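Magazine > Workshop > Builds

The arm in the back bay

A shared workshop in Drillham is putting together a robot arm from salvaged parts, and testing most of it on a computer first

The Ashworth Street workshop in Drillham has 26 members and one robot arm, which is not finished. It sits on a steel bench in the back bay, between the drill press and the shelf where people leave paint tins. The base came out of a packaging line at Claltanstead that closed a few years ago. The wrist joints were bought second-hand, and the brackets between them were cut on site from aluminium plate.

The group started in November with the idea of having the arm sort small things off a tabletop. Toys, offcuts, blocks, whatever was put in front of it. They have spent $458 so far, most of it on motor drivers and cable. The first set of drivers ran hot and was replaced. The second set is mounted on a strip of heat sink from an old amplifier and has given no trouble.

Progress on the mechanical side has been slow. The shoulder joint had play in it that showed up as a wobble at full reach, and fixing it meant pulling the base apart and pressing in new bearings. The cable run was redone after it snagged on the elbow. Members work on it on club nights and go home at ten, so a job that would fill a weekend can take a month.

The software has moved faster. It runs on an ordinary desktop computer beside the bench, and the members do their early testing in simulation. A scene is built with a table and a few objects, the gripper is brought in, and a grasp is tried. If the fingers go through the table or close on nothing, the only cost is the time it takes to reset.

The objects are simple models made of flat faces and plain colours. One scene has a white round table, a white block and a toy-like rifle with a brown stock and a curved black magazine. An awkward outline makes a harder test than a cube. The stock is a squared-off slab, the grip juts out at an angle, and the magazine sticks out sideways, so there are several places a gripper could close and most of them are poor choices.

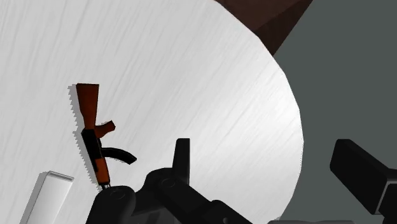 Getting it onto the bench

The part the members talk about most is the step from the screen to the metal. In simulation the joints go where they are told. On the bench the elbow sags a little under its own weight, and the correction for that had to be worked out by hand with a steel rule and a notebook. The fingers were another problem. The first pair were printed in hard plastic and let smooth objects slide. The current pair have strips of bicycle tube glued to the inside faces.

At the last open night the arm made 12 attempts at picking up a pine block and managed 11. The miss was put down to a loose grub screw in the wrist, which has since been set with thread locker.

The controller is a Stornell board, an older model that was sitting in a member's garage. It has enough outputs for the arm but no spare ones, so a planned turntable will have to wait or run from its own supply. There is also some disagreement over whether to paint the arm. The brackets already have marker all over them from the fitting stage, and a few people would like to leave them that way until the elbow has been rebuilt.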